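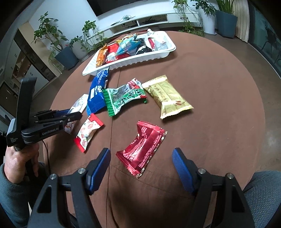
Figure 1. Two-handed sorting task with hand-held grippers: wrapped snacks on a round table, with a white tray as the target.

Unit 7: Teaching by Demonstration
Course handout, revised 03/02/2025
Instructor: Juwita Rondonuwu
Robotics Program, Flekstead

7.1 Purpose of the unit

Students will learn to record demonstrations of a simple household task and to judge whether a recording is fit for training. Two ways of demonstrating are covered. In remote control, the operator moves a leader arm and the robot follows. In hand-held demonstration, the operator carries the gripper directly and no robot arm is needed at the recording site. The January sessions dealt with remote control on the Mengal arm; this unit deals with the second method.

7.2 The task

Loose packets are to be picked up one at a time and placed side by side in the tray. Either hand may be used. The task looks easy, but foil and thin film wrappers bend when they are squeezed, and a long packet held near one end will swing. Students should take hold of long packets near the middle and close the fingers slowly.

A demonstration begins with both grippers open and above the table. It ends when the last packet has been released and both grippers have been drawn back. Recordings that stop while a packet is still held will be returned.

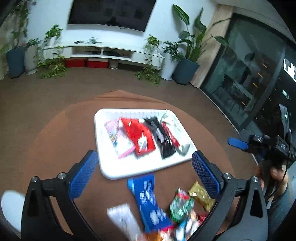 Fast wrist motion blurs the view from the gripper and makes the moment of contact hard to find later. Operators are asked to slow down over the pile, where packets overlap and the choice of which one to take first matters most. Movement across open table may be somewhat quicker.

7.3 Review of recordings

The practice set for this unit, Zonder, contains 269 demonstrations. Each student will review 15 of them and mark the following for each one:

Start and end of every grasp
Hand used, left or right
Any packet dropped, pushed, or picked up together with another
Overall rating: keep, trim, or discard

A dropped packet is not in itself a reason to discard. If the operator recovers it calmly, the recording may be of real value, as it shows the robot how to correct an error. Hesitation of more than a few seconds should be noted — it is often learned along with the task.

7.4 Written work

Submit one page comparing hand-held demonstration with remote control. Discuss reach, operator comfort, and the difference between a human arm and the arm that will later repeat the motion. Refer to the Ania reading, page 17, on motions that a person can make and a robot cannot.

Marked review sheets are to be handed in together with the written page.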